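Last updated: Feb 12, 2022

From the shop floor notes, by the second-shift cell tech

Do the fingers first

I have been looking after the same robot arm at our Fivcombe building for a good while now, long enough that I talk to it when the radio is off, and I have come around to an opinion that gets me teased at lunch. I think we spend far too much of our care on the arm and hardly any on the last few inches of it. People will grease the joints, dust the cabinet, tidy the cables and print a fresh label for the stop button, and then bolt on a pair of fingers that somebody pulled out of a drawer, run one part through, and call the cell ready. I used to do it that way too, so I'm not wagging my finger at anybody (sorry).

What changed my mind was a run of brackets in November. We were moving them from a tray to a Bayram fixture, and every so often one would land a hair crooked and the fixture would refuse to close. We did what everyone does. We blamed the fixture, then the tray, then the new program, and I spent most of two shifts touching up positions one at a time. By the end I had the prettiest set of taught points you ever saw and the brackets were still landing crooked. The left finger had a loose screw. You could wiggle it with your thumb! I had been teaching the robot to work around a screw.

So now I start at the fingers, and I start slowly. Power down, lock out, wipe both mounting faces with a clean rag, and look at them under a good light before anything goes back on. Snug the screws by hand, then use the torque wrench, going back and forth between them the way you would with a car wheel. After that I clear out, bring the power back, open the gripper all the way from the pendant and just leave it there a minute while I look from the wrist side down toward the tips. It is a funny little habit, but a finger that leans will show itself when it's wide open with nothing in it, long before you would catch it with a part in the way. 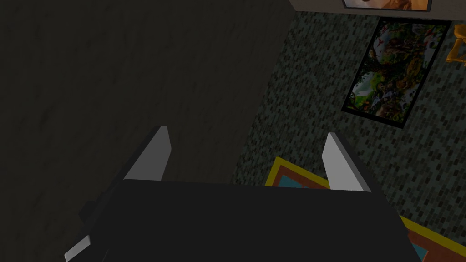
Then I close it at the slowest speed we have and watch the tips come together. If they meet evenly, wonderful, I go get my coffee. If one gets there ahead of the other, I stop and find out why before I touch a single line of the program. That is really the whole of my argument, and I know it sounds small. But a bad point in a program is bad in one place, while a bad finger is bad everywhere the arm goes, and you can lose a whole evening chasing it from one end of the cell to the other.

The people who disagree with me have a fair point, and I want to give it its due. It takes time. My check runs 4 minutes when all is well, and on a busy changeover that feels like forever with someone standing behind you. The folks on the Fodholm line would rather swap the whole gripper at the first sign of trouble and sort it out on the bench later, and with a spare on the shelf I can't call that foolish. We don't have a spare. We have one Domex gripper, a box of screws and me.

I would also like to see us write more down. Our maintenance sheet has 65 lines on it and only one mentions the fingers, and all it says is "check." Check what? I've penciled in my own notes under it, and I keep a cheap notebook in the cabinet door with the date of every finger change and what I found. It has grease on most of the pages. Last month I went back through it and saw that the same screw had needed attention every time we passed 200 hours, so now it gets looked at before then, and the cell has been a good deal easier to live with.

I'm still working on getting that line on the sheet changed. If you run a cell of your own, go put your thumb on the fingers (locked out, please) before your next changeover and see if anything moves.

Contact | Copyright 2022 | Back to top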